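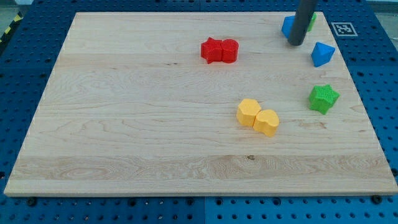
September, Trendent job, finishing notes

Maple sample board came up a treat. The figure near the left side is faint but it's there, and I was half expecting to lose it under the hardwax. Sanded to 180, then 240, wiped down, one thin coat of the Drusten oil, buffed off after 6 minutes. With the shape blocks set out on it you get a proper read on how the timber sits beside strong colour — the yellow pair almost pick up the honey in the grain, and the blue one really sings up at the far corner. Love it! The red star and its lumpy neighbour look good too, but red on maple is an easy win.

Small dark knots: keep them. Kravets wanted clear stock only, but I reckon kids will like finding the spots, and it saves us 218 dollars on the first batch.

Still to sort:
Front edge needs a softer roundover, try the 6 mm bit.
Second coat tomorrow arvo, then leave the board flat overnight.
Ask Asik whether the shape set can come in a firmer grade, same colours.

Trays are 75 for the pilot. If those go well the full run is 3,000, so I want the oiling down to one person and one rack before then. Offcuts are in the bin under the bandsaw, help yourselves, there's some lovely grain in there.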